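retgate

Retgate sits between a policy and a pair of arms and decides whether the next command is allowed to go through. It is a gate. It has opinions about joint limits, about the two arms getting too friendly, and about how hard one should push on a thing that isn't moving. It has no opinions about your model architecture, and would like to keep it that way.

Status

Works on our bench. It has been run on two setups, both of them ours, so read the word "portable" in the old commit messages with some charity. Last tidied on February 5, 2021, by Afiq Krishnan, who also renamed half the config keys. See Migration, below, and direct complaints there.

What it does

Every control tick, Retgate takes the proposed command for each arm and returns one of pass, clip or hold. Pass is what you want. Clip means the command was trimmed to something the arms can survive. Hold freezes both arms, even when only one of them was misbehaving, as we found that stopping one arm while the other keeps pulling on the same cable is a fine way to rearrange a table.

The checks run in this order:

limits - joint position and speed
pair - distance between the two arms, links and grippers included
cable - a crude keep-out zone around anything you've marked as a lead
press - force along the tool axis, with a timer

The press check is the reason the project exists. Pushing a plug into a socket looks, from the force readings alone, a great deal like pushing a plug into the plastic next to a socket. Csenge Szénási wrote the version that waits a moment before making up its mind. The earlier version didn't wait, and held on every insertion, good or bad, with total consistency.

Getting started

Install the package, copy config/bench.yaml to config/local.yaml, and edit the copy. Please edit the copy. Then:

retgate check config/local.yaml
retgate run --dry

The dry run prints decisions without sending anything to the arms. Leave it going through one whole task before you take the flag off. If it prints nothing at all, your topic names are wrong. If it prints hold forever, your table height is wrong.

Replay logs

The logs folder holds 1,852 recorded episodes in the Nolley format, one file each, with commands, joint states and the gate's decision per tick. Of these, 19 are tagged odd. The tag means that two of us looked at the same log and disagreed about whether the gate should have held. We kept them in the test set, where they continue to cause arguments.

To replay one:

retgate replay logs/<name>.nol --explain

The --explain flag names the check that fired and the value that set it off. It is slow, wordy, and the most useful thing in the repository.

Migration

max_push is now press.limit
arm_gap is now pair.min_distance
be_careful has been removed. It was never read by anything.

Known problems

The cable check treats a lead as a straight line between its two ends. Real leads loop, sag and wander off over the side of the table. Slack anywhere near a gripper is therefore your problem for now.

Clip can be applied to one arm and not the other, which upsets policies trained to move both together. The Kondow planner copes. The Mészáros one sulks and re-plans from scratch.

Starting with a gripper already closed on something skips the zeroing step, so press readings will be off until the next release. Open first, then start.

Contributing

Run the replay tests before opening a request. If your change flips any decision, say which logs and why you think the new answer is better. "Feels smoother" has been tried.

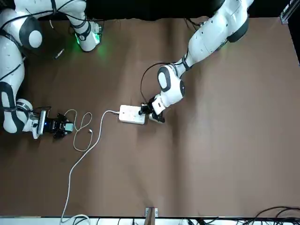
Plug insertion at the power strip: left gripper on the plug, right gripper open.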